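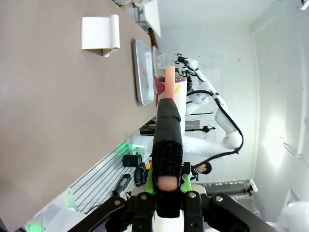

How do I get a gripper to hold a cloth firmly enough to wipe a tray?
Posted by shedbound in Home and Workshop Builds

I share a bench at the Trirndale workshop and I'm trying to get an arm to wipe down a shallow tray with an ordinary hand towel. Picking the towel up is fine. As soon as it presses down and starts to move sideways, the cloth creeps out of the jaws, and by the third or fourth stroke it's holding a corner and waving it about. I have the grip set to 219 in Osance (the control program we use here) and I'm a bit nervous of going higher. Is it a matter of force, or should I be holding the towel differently?

3 answers

kettle_and_solder

Fold the towel before you grip it, so the jaws close on several layers, and leave only a short length of cloth sticking out to do the wiping. A single layer of cloth gives the fingers very little to bite on, and a long tail drags behind and pulls on the grip all the way along the stroke. I'd try that before touching the force at all. If it still creeps, stick something rubbery on the inside faces of the fingers and have another go. Also check that you aren't pressing down too hard! I was terrible for this when I started. The arm should be laying the cloth on the tray and taking it for a walk, and if you can hear the joints complaining you've gone too low.

oldgatexuser

Just turn it up. I run my Gatex at 327 and nothing slips.

Edit: all right, yes, different gripper and different numbers, fair point in the comments. Turn it up a bit at a time, then.

shedbound (original poster)

Thank you both, and sorry to be slow coming back to this. The bench was booked up until Tuesday and then I had two evenings at it and forgot to write anything down on the first one, so what follows is mostly the second. 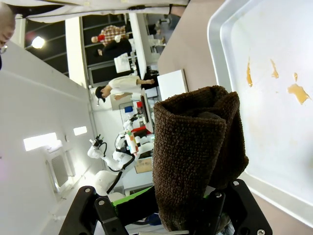

Folding made more difference than anything else I tried, so kettle_and_solder gets the tick. I began with the towel folded in half, which was better but still crept, and then went over to folding and rolling it together so that the jaws have a proper wodge to close on. You can see how thick the bundle is, and the curled top is the bit I've been fussing over, as I can't decide whether to tuck it in or leave it loose. It's a brown terry towel, and I do think the loops help (my first one was a smooth tea towel, and it was hopeless). As for the tray, I've been judging a stroke by the orange-brown marks: the long drip is a nice simple target for a straight wipe, and the big splotch over towards the edge wants a few overlapping passes, so the two of them between them tell me most of what I need to know about a new setting.

I left the force at 219 in the end and took the speed down to 50 on the sideways part only. Osance lets you set that for each move separately, which I hadn't noticed in all the time I've been using it, because the box is hidden under the one for the pause. So if anyone else is looking for it, open the move, scroll past the pause, and it's there with no label to speak of. 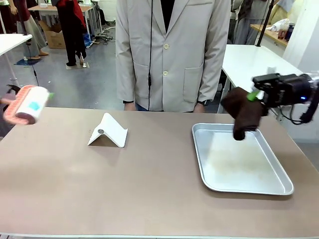
The other thing worth passing on is where the stroke begins. I had been bringing the cloth straight down in the middle of the tray and then setting off, and it would bunch up under the fingers before it had gone anywhere. Now I come in over one end, lower it until the cloth just touches, and start moving sideways while it's still on its way down, so the towel trails out flat behind the jaws. It took some fiddling to get the timing right and I'm sure there's a tidier way. Lift off before you reach the rim, too! I caught it more than once and shunted the whole tray along the table, and then of course every move after that was in the wrong place.

I've still got a question about corners, where the rim curves up and the cloth rides over the dirty bit without touching it. Somebody on the Halonen boards suggested tilting the wrist for the last part of the stroke, and I'll have a try at that when I next get the bench, probably some time in June. If anyone has done it with a towel (a sponge seems to be a different matter altogether) I'd be very glad to hear what angle you used.

kettle_and_solder, commenting on the answer above

Lovely, glad it's holding. Tuck the top in, I would. Mine used to come undone from there. No idea about corners, I do mine by hand.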